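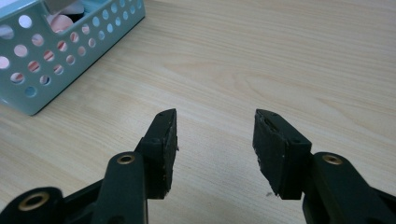

Comfrey has escaped its corner and is now inside the path. What do I do with it?

Asked in Edible and Perennial Gardens, January

I have a food forest, if you're feeling generous. If you're my neighbor, I have 800 square feet of weeds with a plum tree in it. Two years ago I planted comfrey under the plum because every video I watched told me to. It was supposed to be the sterile kind that doesn't seed around. The nursery, Molelier, sold it to me in a pot with a handwritten label, so I took their word for it.

Last summer I got ambitious and ran a rented tiller along that side to put in a path. I now have comfrey under the plum, comfrey in the path, and comfrey coming up through the cardboard and 6 inches of wood chips I laid on top of the path. It looks wonderful. Everything else looks a bit tired.

I'm in a mild winter area and I'd like to plant currants there by spring. I don't want to spray. Do I dig, smother, or move?

Edited to add: no, I don't have chickens. Please stop suggesting chickens.

3 answers

Answer marked helpful by the person who asked

The tiller did this. Comfrey regrows from bits of root, and you chopped yours up and spread it evenly down the path, the way you'd do it if you were being paid to plant comfrey. It may well be the sterile kind. Sterile means it doesn't make seed. It has no opinion on roots.

What I'd do:

Wait until the new leaves are up a few inches so you can see where everything is. Pull the chips and cardboard back from the path. Dig each crown with a fork, not a spade, and go down after the root as far as your patience lasts. You will snap some. Put the pieces in a bucket of water with a lid and leave them until they're sludge. Don't put them in the compost alive.

Then go over the path every week and pull whatever shows, while it's small. Every leaf you let get big is paying the root back. The path pieces are young and thin and most should quit in one season if you keep at it. The original plant under the plum is a different matter, and I would leave it there. It's happy, the bees like it, and digging a big hole in a plum's roots is a poor trade. Cut it to the ground three or four times a summer and drop the leaves where they fall.

Currants can go in this spring if you clear a good circle for each one first. Keep them a decent stride from the old clump. They have shallow roots, so pull by hand near them and keep the fork out of it.

I did all this on a slope at our community plot in Tralau. It took me 3 summers, but I skipped most of one of them.

Comments on this answer

Can confirm the bucket. Also confirm you want the lid.

How long until sludge? Asking before I commit to a bucket I like.
— In warm weather, a month or two. In January, bring a book. And don't use a bucket you like.

Answer

Tarp it. Black plastic, weigh down the edges, leave it a full year. Cardboard is a snack for comfrey. I used an old pool cover.

Comments on this answer

Asker here. I want currants this spring, though.
— then dont tarp it

Answer

Why get rid of it at all? People pay good money for that plant. I cut mine all season, stuff it in a barrel and feed the tomatoes with it. The smell is part of the experience. Move the path.

If you really must part with the roots, the Seixas swap table takes them in spring, bagged and labeled please. Somebody left a loose box last year and we had a few surprises along the fence.

Comments on this answer

Moving the path is what I did, and now there are two paths and comfrey in both.

Does anyone know if Zonent still sells the long narrow forks? Mine bent on a dock root.
— Ask it as a new question, it'll get lost down here.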